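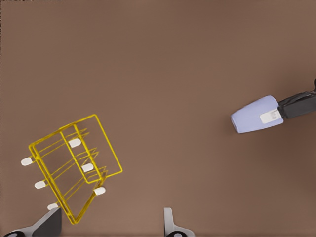 Yellow wire dish rack on a brown tabletop, from above.

Marbling notebook, Zunside workshop
October 2024

Picking up from page 47 of the old book, where I left off complaining about alum. New book, new bath, and a really good day at the trays! Writing this up while my hands are still blue.

Aim today: get the Plonatcombe endpapers to a point where we could repeat the pattern on demand. They want a small nonpareil in indigo, rust and a broken cream, on a sheet that folds without cracking at the joint. Geum-ok cut the stock yesterday and marked the grain on the back of every sheet in pencil, little arrows in the corner. Please keep doing this. I flipped a sheet by mistake in the afternoon and would have pasted it cross-grain otherwise.

Size

Carrageenan, 7 g per liter, made up as a single 2,000 ml batch for the small tray. Sprinkled into cold water with the stick blender already running, then blended until there were no fish eyes left. Covered and left overnight in the back kitchen. By morning the bubbles had gone and it poured like thin cream, with that slow fold at the edge of the stream. Lovely stuff.

I had been making it thicker, following the old recipe card, and I think that was half my trouble. On the thick size the comb dragged and left a sort of fur along every line. Today's was looser and the lines closed up clean behind the pins. Against that, the pattern keeps drifting for a moment after the comb comes out, so wait for it to settle before laying paper. I counted slow breaths. Archie just watches a single stone near the corner until it stops, and his way is better.

Skimmed with newsprint strips between every sheet. Two passes if the last pattern had rust in it, as the rust leaves specks.

Alum

27 g to a half-liter jar of warm water, stirred until clear, cooled, sponged on. One direction, then across. Stacked under a board with a light weight so the sheets stayed flat and slightly damp. I used the front half of the stack within the morning and it took color beautifully, no sliding at all. The back half sat over lunch, and the top sheet dried out at one edge. You can see it in the print, a pale strip where the color simply let go in the rinse.

So: smaller stacks. Alum what will be marbled before the next break and leave the rest alone. Catriona has been saying this for as long as I have known her, and I have now written it down in ink.

Also the sponge. The old yellow one is shedding. Crumbs of it on the paper turn into tiny white islands in the pattern. I threw it out and used the dense gray one from the paste bench, which needs replacing over there now (sorry, Struan).

Colors

Indigo: the Trarkeo acrylic, thinned with distilled water to the consistency of milk. Spread too much at first and pushed everything else to the walls of the tray. Put it down first and it behaves, since whatever lands second has to elbow its way in.

Rust: mixed here from red oxide and a very little black. Sinks. It has always sunk. Tried it with one drop of dispersant in the small cup and it opened into coins the size of a quarter, then with a second drop and it went berserk and became a pink haze. One drop only, and stir it every time, the pigment is on the bottom again before you have put the brush down.

Cream: the surprise of the day. I wanted it to look broken, like old vellum, and had been fussing with a tinted white. Struan suggested leaving the gaps open and letting the paper do it. We tried it on the Moncrieff sheets, which are warm to begin with, and it is exactly the color in the Plonatcombe sample! One fewer cup to mix and no chalky feel on the surface. I walked around showing it to everybody.

Order of throwing, then: indigo, rust, indigo again in a finer spatter from the straw whisk, and finally plain water with a touch of dispersant to open up the gaps.

Combing

Gelgit first, up and down with the stylus, then across between the lines. Then the fine comb, once, straight through. I kept wanting to go back and improve it. Every sheet I went back to was worse. The one that Geum-ok likes best, and I agree, was combed while I was talking to Archie about something else entirely.

Hold the comb almost upright. When it leans toward me the pins go deeper at the near side and the lines come out heavier there. I noticed this on the drying line, with several sheets hanging next to each other, all of them darker along the same long edge. Archie has offered to make a pair of rails so the comb can ride along the rim of the tray at a fixed depth. Scrap beech, a groove, no hurry. I would love this.

The pins at the left end are bending. Catherine thinks they are catching the side wall at the end of the stroke. Stop short.

Laying the sheet

Best results from holding opposite corners and letting the middle sag onto the size, then lowering both hands together. A straight roll from one edge also works but my near hand hesitates and prints a line across the sheet (a hesitation line, very visible in the indigo, quite pretty, no use for an endpaper). Geum-ok does not hesitate. I asked her how and she said she looks at the far corner and never at the paper. I tried it and the line went away for three sheets running, then I got pleased with myself and it came back.

Air bubbles: two bad ones, both near the center, both from putting down a sheet that had cockled. Flat sheets only. If it has a wave in it, back under the board.

Rinsing and drying

Board tilted in the sink, gentle stream from the jug, never the tap directly. The excess size slides off in a sort of veil and the pattern underneath suddenly sharpens. I never get tired of that part. Over the rail to drain, then onto the line, pegged by the waste edge.

Drying was slow today with the rain coming in. Moved the later sheets up near the pipe. They curled more than the others but pressed out fine between blotters. Struan wants to try waxing one or two before binding, to deepen the indigo. Fine by me as long as it is from the seconds pile, and he tests the paste on it afterward. The last waxed sheet we had lifted off the board in a single piece, like a label.

Fold test

Took an offcut from a good sheet, folded it with the grain, boned it down hard, opened it, folded it back the other way. No cracking in the rust. A faint white line in the indigo where it was thickest, in the eye of a stone. Catriona looked at it through the loupe and thinks it will pass once it is pasted down, but would prefer thinner color all the same. I will cut the indigo a little further next time and see whether it still prints dark enough. It may need a second fine spatter to make up for it.

Across the grain the same offcut cracked straight away. See arrows, above.

Things that went wrong and might be useful

The test with ox gall in the acrylic. Do not bother. It curdled in the cup and smelled of a farmyard until somebody opened the door.

Left the whisk standing in water on its bristles over lunch. Now it points sideways. It throws a wonderful diagonal spray, so I have kept it and tied red thread around the handle, but it is no good for even ground.

Tap water in the rust cup, once, when I ran out of distilled. Got feathery edges on every drop. They would make a handsome pattern for something else. One sheet kept in the flat file, top drawer, labeled "frost".

For next time

Thin the indigo and repeat the fold test.
Buy sponges, one for each bench.
Ask Catherine whether the big tray still leaks at the corner. If she has sealed it we could do full sheets and get both endpapers from a single pull, so they would match across the book.
Send Plonatcombe the three best sheets, with the open-gap cream on top, and ask them to choose before we make the run.
Try the same palette as a bouquet pattern. Not ordered by anyone, I just want to see it.

Size from today is strained and in the fridge, lidded, marked with my initials. It should be good for another session if it stays cold. Smell it first.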